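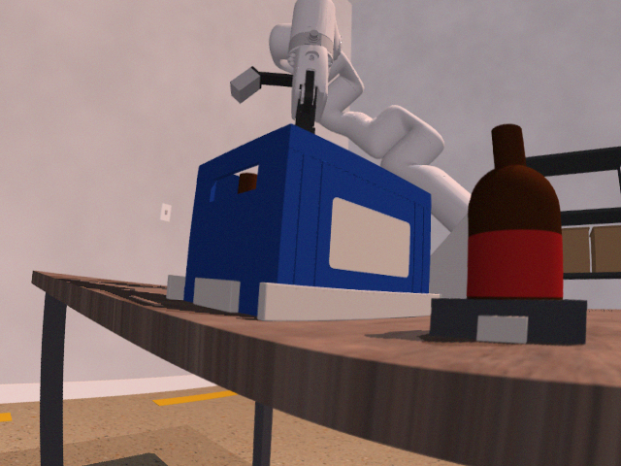
Progress report to the Penmont fund
Project: Robot-assisted crate packing at Hoxha bottling
Prepared by the project office, Curkik
September 16, 2018 was a Sunday in the fund calendar, so this report is filed as of Sunday, September 16, 2018.1. Where we are now

The second stage of the project started in July and goes mostly by plan. The packing cell of Bastik is built in the simulation, with the table, the crate position and the bottle stand, and the arm can be programmed there before any hardware is moved in the hall. The crate has its fixed place between pale blocks and a low rail on the tabletop. This was a request from the packers, who know how easily a crate slides when it is pushed from one side.

In the simulation we have completed 768 runs until now. The first 300 were done with one arm, and after them we changed to a layout with two arms. We do not yet report cycle times, as the gripper settings are still changing and the numbers would mislead the fund.

2. The work at the table

The crate is divided into six compartments. At the hand station a packer fills it standing, with the upper body bent a little forward, for the whole shift. Lifting of the full crate is the part which people complain about most, and the cell does not solve it yet. We ask the fund to read the results with this in mind.

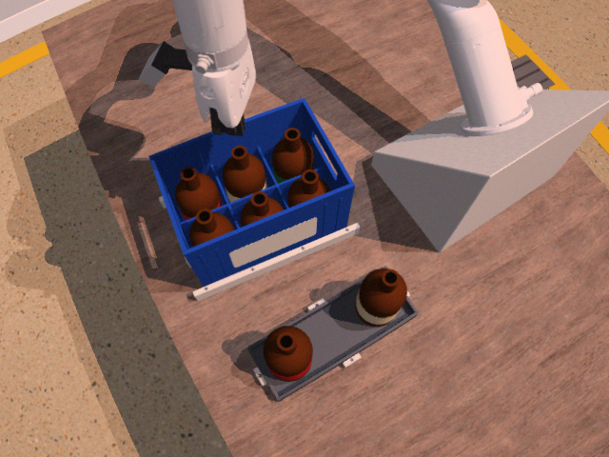

Two-arm layout in simulation: six bottles in the crate, two on the tray.

The tray is kept shallow so that a person can reach a bottle and take it out by hand. The operators at Hoxha asked for this also. They did not want a cell where every small stop means a call to the technician.

3. What changes for the staff

There are 14 people in the packing group. None of them will lose the position during the project, this is written in the agreement with the plant. The tasks will be different: less placing of bottles, more checking of labels, preparing of trays and restarting the cell after a stop. Several older colleagues told us that they are worried about the screen work. We moved the first training day earlier for this reason, and the menu texts were made shorter after their comments.

One question is still open – the pay grade of the cell operator. The plant considers it as the same job, the packers see it as a new one. We can not decide this in the project, but it slows down the sign-up for training.

4. Delays and next steps

The guard fence drawings came back with corrections and must be sent again. The yellow floor marking in the model will be compared with the real hall, where one walkway was moved in summer.

Next period we plan to:
– finish the stop and restart procedure together with both shifts
– hold the second training day
– deliver the cost table for the fence, which is missing from this report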